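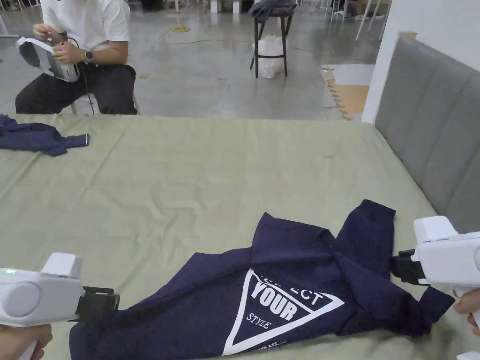

Words by Darren Penrose
Filed under People & Places, December

Marguerite Steinbach had the kettle on before I got my coat off, and she had a question for me before I had one for her. "Do you know what's in your closet?" she asked. I said I thought so. She laughed, kindly enough, and told me that was what everybody thinks.

She has run the clothing exchange in Oststead for 12 years, first out of her own garage and now in the old shoe store on Rirel Street, where the shelves still have the little brass size numbers on them. People bring in what they don't wear and take home what they will. No money changes hands, though now and then a pie does.

"I grew up in Kitamlow, the fourth of five girls," she said, settling into the good chair and giving me the other one. "I didn't own a new coat until I was married. And I loved those old coats! You'd put your hand in the pocket and find your sister's bus ticket. I suppose I've been trying to get that feeling back ever since."

The first exchange drew 32 people, most of them her neighbors, and a good many came (she is sure of this) for the lemon bars. These days she opens on Monday evenings and keeps going until the last person has finished talking, and that can be quite late.

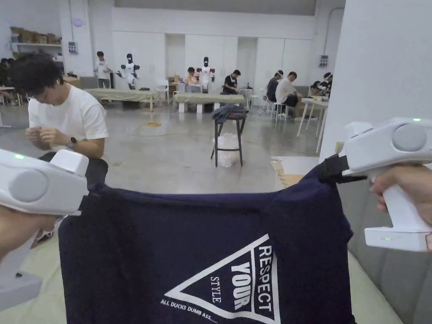 I wanted to know what gets picked up first, and she didn't have to think. Coats go in the fall, anything with a zipper goes to the parents, and then there are the T-shirts, which she calls her weakness. "A plain one will sit there for a month," she said. "Put some words on it and there are two teenagers tugging at it." The navy one with RESPECT YOUR STYLE inside a white triangle is very much the sort of thing she means, and she'd have that slogan painted over the door if the landlord would let her. "Your style, you see. It doesn't say whose style it used to be."

She is less patient with the idea that secondhand clothes are only for people who are short of money. Her own husband held that view for years, until he came home with a gray wool jacket that fit him better than his wedding suit had. He has worn it to church every week since, and she has replaced the lining once and the buttons twice. 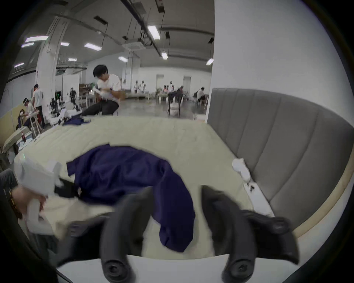
"He tells people it's from a tailor," she said. "Well, it was, once!"

Mending has become a bigger part of the evenings than she planned. There are 2 sewing machines in the back now, one of them her mother's, and more than 43 people have learned to put up a hem on it. She teaches the way she was taught, by letting you get it wrong and handing you the seam ripper. I tried a buttonhole myself while the tea got cold. She looked it over for quite a while, turned it around, and asked if I'd like another cup.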